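3.2 Surface wear and the choice of training place

Runners in small towns often have only one place where they can train in winter, and its condition decides how much they use it. In our earlier work (Machala and Krajčí) we asked members of two athletics clubs, Viklow and Gullance, to keep a training diary for 16 weeks, beginning in November. Each member wrote down the place, the distance and any pain in the lower leg on the next morning. In total 200 diaries were given out. The present section deals only with the answers about surface.

The members of Viklow used the public track for most of their fast sessions and the forest road for the long ones. At Gullance the habit was different. There the coach, Senan Brennan, preferred grass until the ground became too soft, and he moved the group to the track only for the last 6 weeks. For this reason the two clubs cannot be compared week by week, and we treat them separately in the analysis.

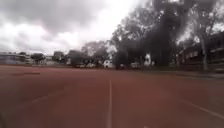 Figure 3. Running track with white lane lines and a reddish-brown surface.

A second difficulty is the word "hard". Some runners used it for the feeling under the foot, others for the effort of the session. Ladi Dauda, who read the diaries for us, marked every place where the meaning was not clear, and these entries were left out of the counts. We are aware that this makes the sample smaller, and that a runner who writes little is more likely to be left out than a runner who writes much.

Pain in the lower leg was reported more often after a change of surface than after a long time on the same one. The colour and the age of a surface had no clear influence on the choice of place, although several members mentioned them. Distance from home was named far more often. Peter Kováčik suggested that lighting should also be asked about, and we added this question to the second version of the diary.

3 comments
16 shares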